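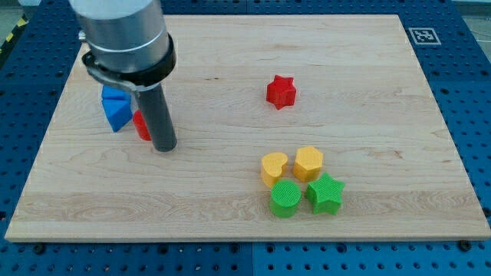
A blue triangular block on one of the pale boards at Putetlow.

"People always go for the blocks first," says the woman who has run the toy workshop at Putetlow since 2000, pouring us both a second cup of tea, "but I'm a board person, I'm afraid." She loves a pale piece with a bit of swirl in the grain and a knot or two, and will happily talk about one until the pot goes cold. "You put something bright blue on that and it just sings — well, I think so!"

She sells 38 sets in a good December, mostly to families over in Drulness. And the triangles? "Oh, they're always the first to go missing. I post out spares all year round, and I never charge for them."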